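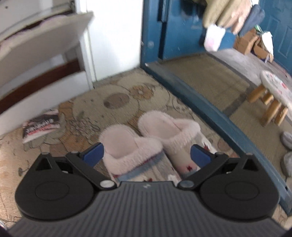 We use cookies to remember your settings and measure traffic. Accept | Manage preferences

Category: Tires & Wheels

Winter tires and the electric hatchback: a fitter's view
Wednesday, November 1, 2023 | By the workshop desk

The owner of Plovier, an independent tire shop with four bays, has fitted winter sets to the Ceton Prilus since the car went on sale. He asked that his name be left out, as he also does contract work for two dealers. We spoke to him about load ratings, pressures and range.

The first point he raised was weight. The Prilus has a curb weight of 3,490 pounds in the small-battery version, and the rear axle carries more of it than drivers expect.

"People come in with a set from their old gas hatchback," he said. "Same diameter, same bolt pattern, and it goes on. Then I read the load index and it comes off again."

His minimum for the car is a load index of 95, equal to 1,521 pounds per tire. For customers who travel with a full trunk he fits a 101, rated at 1,818 pounds. Both are sold as extra-load tires in the 17-inch size. The 18-inch size is also approved, but he does not recommend it for winter use.

"You get less sidewall and you pay more. The car rides worse on broken pavement. I can't find the benefit."

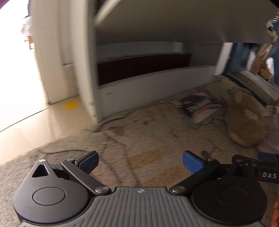 On pressures, he sets the tires cold and indoors, then adds three psi if the car will be parked outside. The usual rule is a loss of one psi for every ten-degree drop in Fahrenheit. A car set up in a heated bay in the afternoon can show a warning light the next morning with no leak at all. He asks customers to check again after a week.

Range was harder to pin down. His own Prilus covered 197 miles on a full charge last January, on Žukauskas studless tires, over a mixed route with the cabin heater on. He had no matching run on summer tires at the same temperature.

"So I can't tell you what the tires cost me. Some of it is the heater and some is cold air. Anybody who gives you one number for the tires should show you the other run."

He changes the wheels back once mornings stay above 45 degrees. Each wheel is marked with its position in chalk, and the bolts are torqued by hand in a star pattern, then checked at 50 miles. A seasonal swap takes his shop roughly 200 minutes for four cars if no sensor needs to be replaced.

Sensors are the usual delay. The Prilus stores one set of sensor codes, so a second set of wheels has to be relearned at every swap or fitted with cloned units. He prefers cloned units.

"Write the codes down when the wheels are new," he said. "It's much slower once the tires are on."

Tags: winter tires, load index, tire pressure, electric cars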